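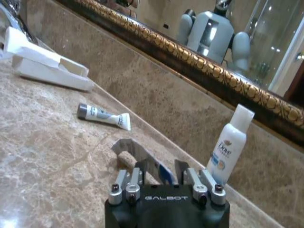 Travel-size Dove bottle with flip cap, upright on a polished beige marble counter.

Rinden 4-Bottle Travel Set: Long-Term Review

By Sinan Şimşekoğlu, February
Last updated: February

Search reviews... Go

The Rinden set consists of four refillable bottles, a small funnel and a zipped pouch. I have used it for a winter of short work trips, alongside the ready-filled miniatures I would otherwise buy. My question was whether refillables are worth the trouble for someone who is away two nights at a time.

Weight and size

The empty set, pouch included, weighs 208 g on my kitchen scale. One bottle filled to the line with shampoo comes to 76 g. The pouch closes with all four bottles full, but the zip is tight at the corners and there is no space left for a toothbrush. The Summont set I reviewed previously has a wider pouch with a flat base and is easier to pack.

Filling

The neck is narrow. Thin liquids go through the funnel without trouble. Conditioner has to be tapped down in stages, and I gave up on the funnel for it after the second trip. Squeezing straight from the large bottle is quicker and wastes a little around the rim. Leave a gap at the top, or the first squeeze brings out more than you want.

Caps

Rinden uses a screw cap over a pierced membrane. It has not leaked in my bag. It does need two hands, and in the shower the loose cap has to go somewhere. A flip cap of the type on a small Dove bottle opens with one thumb and stays attached. A flat top also allows the bottle to be stood on its head when nearly empty, and the domed Rinden caps will not do this.

Stability on a counter

Polished stone is a fair test, as a light bottle slides on it easily. The Rinden bottles have a slight hollow in the base and stay put when full. Below a quarter full they tip at a light knock. The Gudeta bottles are squatter and did better here, at the cost of a bulkier pouch.

Cleaning

Rinse with warm water, shake, stand upside down overnight. The shoulders hold residue, and a bottle brush is too wide for the neck. I now keep each bottle to one product. The labels supplied came off in the first week; a paint marker has lasted.

Verdict

The Rinden set is sound, leak-free in my use and slow to fill. Frequent travellers should get on with it. For two or three trips a year I would buy miniatures, or look at the Summont set for the better pouch. A spare cap can be ordered separately - worth doing at the same time, as the thread on one of mine has started to wear.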